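Looking After a Wooden Board

A wooden board asks for very little, and most of us manage to give it less. Mine went 3 years without oil and got its revenge by curling up at one end like stale toast.

Wash it by hand, in warm water with a drop of dish soap. Do both sides, even if only one has met the onions. Then stand it on edge to dry. Left flat on a wet counter it will warp, and you'll spend the rest of its life chasing carrots downhill. 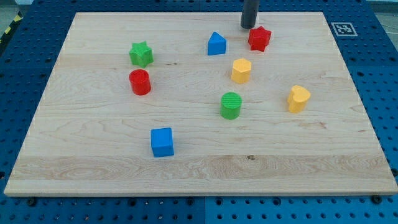
Oil comes next. Use food-grade mineral oil from the drugstore. Olive oil goes rancid, and so will your opinion of whoever recommended it (my uncle). Pour on more than seems decent, rub it in along the grain, leave it overnight and wipe off whatever is still sitting there in the morning. Once a month is plenty. I do it in July and again when I feel guilty.

For smells, coarse salt and half a lemon. Scrub, wait five minutes, rinse. Garlic may need a second round.

Fuzzy or scratched surfaces want sandpaper: 100 grit if things are dire, something finer to finish. Wipe off the dust before you oil, unless you enjoy paste.

And keep it out of the dishwasher. Heikki Aaltonen down the street put his through on the pots-and-pans cycle and now owns two narrow boards. He says they're handy for cheese.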